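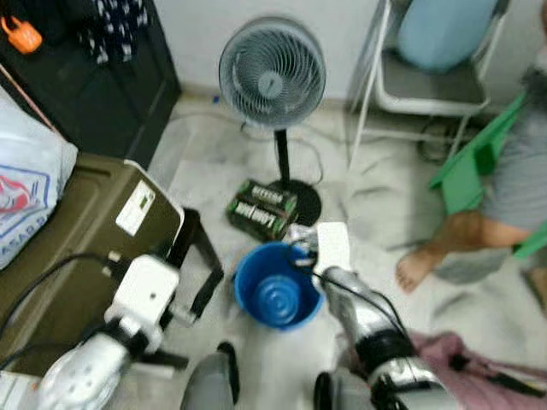 Tiziana Lombardi has been clearing floors for a living for 11 years. She started with her aunt's flat, moved on to friends of her aunt, and now runs Puritz, a two-person business that sorts out spare rooms, back offices and storerooms.

"People think I come for the cupboards," she says. "I hardly open a cupboard on the first visit. I look at the floor."

The floor, in her view, is where things go when they have no other place. A bucket is used once and put down. A bag comes in from the shops and gets leaned against whatever is nearest. Somebody plugs in a fan in a hot week and it is still standing there in March.

"A fan is a good example. It's tall, it's thin, it doesn't seem to take up any room. But it has a lead, and then the lead meets the other leads, and now you can't sweep behind it."

Cables are her first job in most rooms. She unplugs everything she is allowed to unplug, lays each one out straight and asks what it belongs to. At Bekham, a small lettings office she worked on last year, there were 43 of them and the staff could name the use of 20. The rest went into a box with a date on it.

"I don't throw cables away on the day. I did that once, early on, and I had to buy a man a new charger for his drill."

She is less patient with storage containers. Big plastic ones with lids are useful, she says, but they turn into tables. A bag goes on top, then a smaller box, and after that the lid never comes off. Her rule is that a container on the floor must have a label and nothing resting on it.

What should the label say? "What's inside. You'd be surprised. I've seen 'misc' on six boxes in a row. I've seen the shop's own label left on and nothing else."

Buckets she likes. She carries one from room to room and puts in it anything small that is lying about - pens, screws, odd batteries - and sorts it at a table at the end. She prefers a plain plastic one with nothing in it to start with.

"If there's already a cloth in the bottom, people treat it as rubbish and start throwing things in."

An ordinary room takes her a morning. The longest job so far was a storeroom for Martinelli, a family firm that sells blinds, and that was 24 hours of work spread over several visits. Most of it was deciding, she says, and very little was lifting.

Her own flat has one bad corner, next to the cabinet in the hall, where carrier bags collect. She empties it when her sister comes to stay.

Puritz is taking new bookings from 21st January.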